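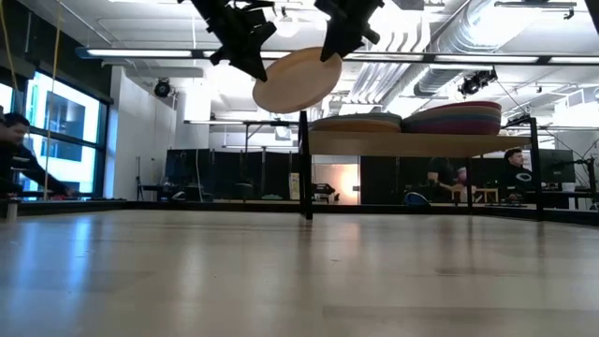
Which supplement bucket for a greedy 300 kg pony?

Mine tips every bucket I own. Beltum balancer goes everywhere, half of it trodden in the bedding. Tried a rubber skip, he stood in it. Tried hanging one off the door, he had it off in a night. Now thinking of something really shallow with a raised rim, like the round peachy tan plate in the picture but way bigger obviously, so he can't get his nose under it. Does that even work or does he just flip it? Also is the Wustar corner manger any good, the clip on one. Dont want to spend loads.

posted by muddyfetlock

Shallow is right but it needs weight. Light plastic = frisbee. I use a heavy rubber pan, flat bottom, wide. Stick a couple of big smooth stones in with the feed, too big to get in his mouth, slows him down as well. Wustar manger ok, clips went brittle on mine after one winter. Check the size of the corner first, mine didnt sit flush.

posted by Asov_cob

just feed him off the floor lol. mine has Alcantara chaff straight on the mats and hoovers up the lot

posted by haynetqueen

Wouldn't do floor if theres sand or shavings about. Old car tire with the pan wedged in the middle, cost me nothing, hasn't moved since August. Scrub it out tho, balancer sets like cement round the edge. And damp the feed down, less gets flung.

posted by plodder700

Last updated: August 19, 2022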